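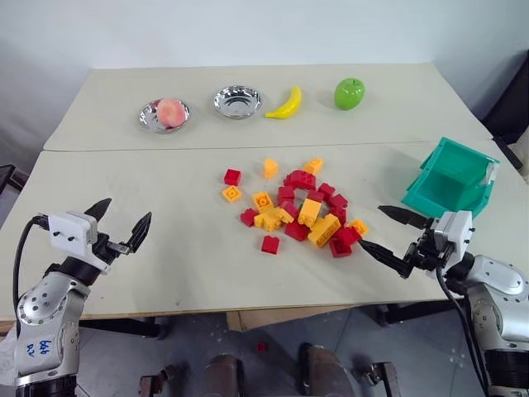 Hodholm Fruit Storage Laboratory – Postharvest Section

Notebook entry, Monday, May

Ripening Room B was opened at 8:15. The overnight log shows the air temperature holding within the set range except for one short rise shortly after the defrost cycle. Levente Szilágyi has been asked to compare the time of the rise with the compressor record before the next loading.

Firmness readings were taken on the second batch of pears from the Ulex orchard block. A total of 80 fruit were tested on two cheeks each, with the skin removed at both points. Five fruit were set aside for internal browning and are not included in the batch average. The spread between the softest and firmest fruit is wider than in the first batch. The picking sheets do not show which rows were harvested last, and Bożena Żak will request that information from the grower.

The Śliwiński penetrometer was checked against the reference weight before and after the session. It read slightly low at the second check – within tolerance, but it should be watched. The plunger tip was cleaned and the check repeated with the same result. Colleagues using the instrument this week are asked to write both check values at the top of their data sheets.

Ethylene sampling was started at 10:40. The sample line to the lower shelf was found loose at the fitting and was tightened. Readings from that position for the weekend should be treated as doubtful and have been marked in the file. The upper shelf line was sound.

The humidity question remains open. Weight loss in the open crates is higher than in the lined crates, as expected, but the lined crates near the door are losing more than those at the rear. Abílio Louro suggests an air leak at the door seal. Grażyna Witkowska considers the fan position more likely. Both will be tested, beginning with the seal.

Crate 31 was relabeled after its tag came off during handling. Its contents were confirmed against the loading plan.

To do: order sample vials; return the spare data logger to Fitzgerald Sorensen; repeat firmness on the first batch Thursday afternoon.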